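**CLIVHAM, 12 Aug 2025** – Pritano, a maker of hair and scalp care products, today announced a leave-in scalp serum for people with dry, flaky skin along the part and hairline. The serum, named Fetum, will be sold in 785 salons and pharmacies.

Fetum contains no added fragrance and is applied to a clean scalp, without rinsing, up to 4 times a week. Each bottle holds 60 milliliters. The company tested the formula at its Ibarra laboratory with 1,564 adults of all hair types.

"Customers have asked us for a scalp product that does not weigh down fine hair or leave a film on braids," said Dayana Tovar, director of product development. "Fetum was made with both groups in mind."

Salons that already carry Pritano shampoos may place orders now. Training for stylists will be offered through January.

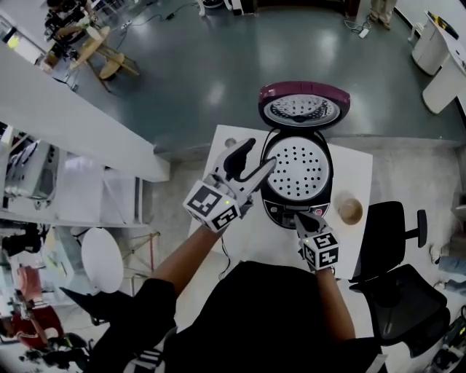

*A rice cooker with its lid open on a white table.*

Media contact: Lahcen Ezzat, Pritano Communications, Clivham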